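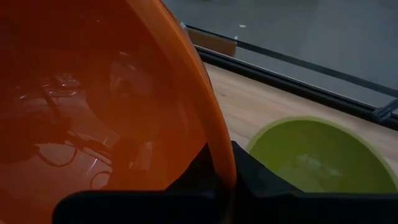 Lesezeit: 2 Minuten

Seit September steht bei mir der Greifersatz von Kinlow auf dem Tisch. Bestellt habe ich ihn bei Clunis, bezahlt habe ich 843 Euro, ohne Arm. Den hatte ich schon.

Im Karton lagen der Greifer, die kleine Kamera fürs Handgelenk, ein Kabelsatz und ein Heft mit Montageschritten. Das Heft ist knapp. Für den Flansch brauchte ich drei Anläufe, danach saß er fest. Die Software fand die Kamera sofort, den Greifer erst nach einem Neustart.

Zum Testen nehme ich Schüsseln, eine orangefarbene und eine hellgrüne. Der Finger reicht zwischen den beiden an den orangefarbenen Rand. Die orangefarbene ist durchscheinend und glänzt innen stark, da spiegelt sich allerhand. Mit solchen Oberflächen tut sich die mitgelieferte Erkennung schwer. Bei der grünen liegt der Griffpunkt meistens richtig, bei der anderen setze ich ihn von Hand.

Die Kamera sitzt sehr nah am Geschehen. Das hilft beim Ausrichten — man sieht aber wenig vom restlichen Tisch. Wer sortieren oder stapeln will, sollte eine zweite Kamera von oben einplanen. Der Greifer ist mattschwarz und spiegelt kaum, das ist gut gelöst.

Den Support habe ich an einem Dienstag angeschrieben, die Antwort kam nach zwei Tagen und war brauchbar. Ein Ersatzfinger ist einzeln erhältlich, die Kabel leider nur im Satz.

Ich behalte ihn. Für Leute ohne eigenen Arm lohnt sich der Preis eher nicht. Als Nächstes kommen Tassen dran, mit Henkel — dafür muss ich erst die Greifkraft neu einstellen.

Diese Website verwendet Cookies. Mit der weiteren Nutzung stimmst du dem zu. Einverstanden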